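The year everything in my house went grey

Gemma Mapplebeck

I didn't set out to own a grey house. I'd like that on the record, mostly for my mother, who came to stay in August, put her bag down in the hallway and asked if we'd run out of money before we got to the colours.

She had a point. The walls were a grey called Clesia, which on the tin looked like the inside of a shell and on the plaster looked like a wet footpath. The couch was grey. The bath mat, the kettle, the good towels, the bin. Even the dog is grey, although we got him first, so I suppose you could argue he started it.

When I rang Orlando Cuadros, who mixes paint at a shop in Trurnbridge and has done so since before either of my kids was born, he laughed for a good while. Then he told me he has 605 greys on file. That's everything he could make up for me on the spot if I came in with an empty tin, and 184 of them have been asked for by name by somebody. The rest just sit there in the computer being slightly different from each other. 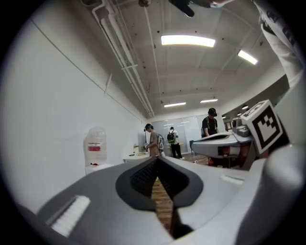

My favourite theory about how we all got here comes from Nelly Restrepo, an interiors stylist I've pestered with questions for years. She reckons grey was a reaction to magnolia. Everyone who bought a first home in the nineties inherited walls the colour of custard, and by the time they could afford a painter they'd have accepted anything that wasn't yellow. Grey felt crisp! It felt like somebody in the house had a plan. It also photographed well on the cheap phones we had then, and it went with the stainless steel fridge, and the real estate agents loved it (they still do, bless them).

Then the makers of everything else caught on. White goods had always been white and hi-fis had always been black, but suddenly your vacuum, your lunchbox and your drill were all somewhere in the middle. I walked around a homewares barn with my sister last winter and we made a game of finding a laundry basket in a real colour. She found a mustard one, at the back, marked down twice. She bought it, too.

Ayane Katayama, a ceramicist friend who thinks about glazes the way I think about lunch, says I've been unfair to grey all along. Her argument is that it's hardly ever one colour, and you can only judge it by its neighbours and whatever light happens to land on it. 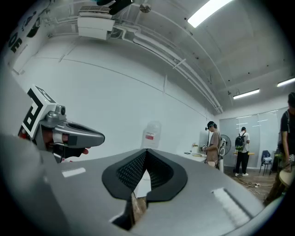

I went home and tested this with six sample pots and a very patient husband. Ayane was right, of course, and annoyingly so. Paint with a bit of shine on it went nearly white wherever the lamp hit. Matte was calmer but still not flat – you can see it on the grey housing in the photo, where a long pale reflection runs on the diagonal across the right side. There's something brownish and wood-like showing at the very bottom as well, and next to the black rubber it does what our old floor did for the hallway, once I'd had the sense to roll up the (grey) runner. The boards had been under there for two years. I'd forgotten we owned them.

So the runner went to the op shop and the hallway looked better by teatime, with no painting whatsoever. I got cocky after that. I dragged the couch away from the wall, took down the grey blinds in the kitchen and hung the curtains my aunt left me, which are a sort of tomato soup colour with birds on them. My husband said he felt like he was eating breakfast inside a teapot. He meant it kindly, I think.

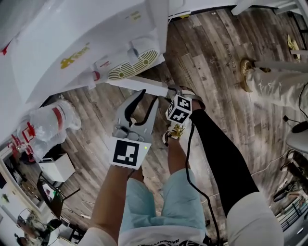

Orlando's advice, when I finally fronted up at the shop with my sad half tin of Clesia, was to leave most of it alone. Paint the door, he said, and the skirting, and live with it through a change of season before you touch the walls. People come in wanting to get rid of grey all at once and they go straight to a navy or a terracotta, and he sees them again in a few months looking sheepish.

I've done the front door. It's a green with a fair bit of yellow in it, the shade of an unripe mandarin, and it took three coats on account of the primer (grey!). The skirting in the lounge is half finished and I've run out of masking tape. The kids want their room orange. My mother has been sent photos and her only reply so far was to ask whether we've thought about the bathroom.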